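The Long Way to Pick Up a Chestnut

June | By Oona Halonen

Pilar Retamal apologizes for the state of her kitchen before I have my shoes off, and then forgets about it completely, because the kettle is on and she has found the part she was looking for this morning. It was in the bread bin. "Well, there you are," she says to it, and for the next ten minutes I hold my tea while she tells me why this particular bracket is the third of its kind and why the first two bent.

She repairs sewing machines for a living, out of a shop called Bellberg that she took over from the previous owner along with his stool, his radio and a drawer of keys that fit nothing. The grippers are what she does in the evenings. She calls the whole undertaking Baneck, after the street where she grew up, and she has been at it for four years, with one long break when she moved house and could not find her screwdrivers.

"I wanted something that could hold a button," she says. "I had no plan beyond that. I'm at the bench all day picking up tiny things, and my thumbs get sore, and I thought, surely a person could make a pair of fingers for this. And then of course you make the fingers, and they pinch too hard, or they don't close straight, and there goes your winter."

The fingers come first in every conversation with her. She does not care much for motors, which she describes as something you buy. She would sooner talk about what goes on at the tip, where the finger meets the thing being held. Her early tips were bare and hard, and they were hopeless with anything round. A marble would shoot out sideways and roll under the stove. She tried felt, then slices of an old garden glove, then a rubber sheet that smelled so bad she kept it on the balcony. The soft pads came after that, and she is very fond of them.

"A pad gives a little," she says, pressing her thumb into her palm to show me. "You want it to give. When you pick up an egg you don't think about it, but your fingertips are going flat, aren't they? They make room for the egg."

These days she tries things out by hand before she lets any motor near them, and she tries them on whatever is lying about. I had pictured a clean bench and a row of matching blocks. What she has is a plaid cloth and the contents of several drawers.

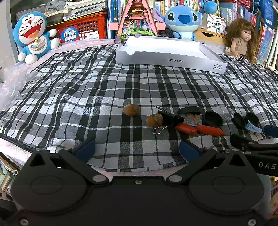 Photo: Pilar Retamal

"Chestnuts are wonderful," she says, and she means it so warmly that I write it down twice. "They're shiny, they're lopsided, they've got that one flat side if you're lucky. And every one is different, so you can't get clever and learn the one chestnut." A binder clip, she goes on, is a different sort of trouble. The black part is easy enough to take hold of, but the wire handles stick out and catch on things, and when a clip lies right up against a chestnut you have to decide which of the two you're going for and come in from the proper side.

Round lids are her other favorite. Lying flat they are nearly impossible to get under, and standing on edge they are the easiest thing in the world, so she likes to have them both ways. I ask whether the plaid cloth is deliberate, and she laughs for a good while. "It's the cloth I had! But I've come to like it. You can see straight away if you've come in crooked, with all those lines." She does admit that cloth is harder than a bare tabletop. It bunches up when you push down on it, and a pad that comes in too low will take a pinch of fabric along with the chestnut.

She writes everything in a notebook, in pencil, and on the evening I visit she is up to try number 273. Next to each one is a word or two. "Slipped." "Slipped." "Good!!" "Cloth." One simply says "tea." She tells me that she used to be much stricter, with a page for every pad and a column for every object, and that she gave it up because she was spending more time ruling lines than picking things up.

Her advice for anybody starting out at home is mostly about patience and screws. Buy more of the small screws than you think you need. Leave yourself a way to change the pads without taking the whole finger apart, a lesson that cost her 29 evenings, by her own notes. Try the hand yourself, with your own arm behind it, until you can feel what it's bad at. "If I can't pick up a lid with it, and I've got a shoulder and an elbow and two eyes, then what chance has the poor motor got?"

Motors are coming, all the same. There is one in a box on top of her fridge, and she has promised herself to open it before the fall. She would like to have a small arm on the bench at Bellberg that hands her bobbins, and she has already decided which side it will stand on, and that it will be allowed to be slow.

Before I leave she finds a chestnut in her coat pocket and gives it to me, and then asks for it back, because it has a good flat side.

Contact the editors | © Nurano, all rights reserved | Back to top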